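Jidside Clothing Swap -- minutes, October meeting

Held in the back room, Liew Street hall, 7 pm start (closer to quarter past)

Present: Lorraine Tomoana (chair), Sohail Jafri, Saskia Hapeta, Belmiro Paiva
Apologies: Mhairi Swanson
Minutes: Saskia

1. Last minutes
Read, ok. One fix -- the rack was lent by Dratby, not bought from them. Moved Belmiro, seconded Sohail.

2. Stock
Sohail has been through the winter bags. 37 pieces fit to go out, 18 for mending, rest to rags. Kids sizes very low again. Plenty of adult jumpers. Lorraine will ask at the school gate and put a line in the newsletter. No more curtains please, we keep getting curtains.
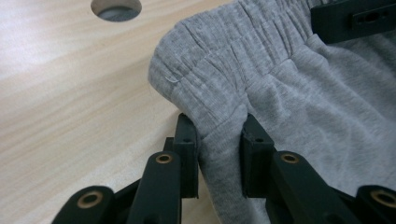 3. Folding and checking
Long talk on this. Last swap the bottoms went out in heaps and people had to dig. Agreed everything gets checked flat on the table before it's folded, waist first. Belmiro wants elastic tested by hand, stretch and let go, anything that stays slack goes to mending. Loose threads to be snipped as well, like the little white one on the waistband of the grey knit, they show up badly on plain colours. Fold legs together, then in thirds, size label outwards. Saskia asked about drawstrings -- knot the ends, don't pull them out. Lint roller is nearly finished, Sohail to get 2 more.

4. Mending
Mhairi sent a note. She can take the 18 but not before the next swap, her machine is in for service. Lorraine will do hems in the meantime. Buttons are in the Gronalia tin, top shelf, please put the lid back on properley.

5. Saturday swap
Doors 10 am, helpers from 8.30. Belmiro has the key. Tables along the window side this time, mirror by the door. Limit per person discussed, left at 17 items, no one has come near it yet. Tea and coffee by gold coin. Sohail can't stay past noon so need one more for pack up, Saskia to ring round.

6. Other business
Hangers: too many wire ones, Belmiro to drop them at the dry cleaner if they'll have them. Hall heater still clicking, Lorraine has reported it agian.

Actions
Lorraine -- newsletter, hems
Sohail -- lint rollers
Belmiro -- key, hangers
Saskia -- find pack up person, send minutes to Mhairi

Closed 8.40 pm. Next meeting same room, same time.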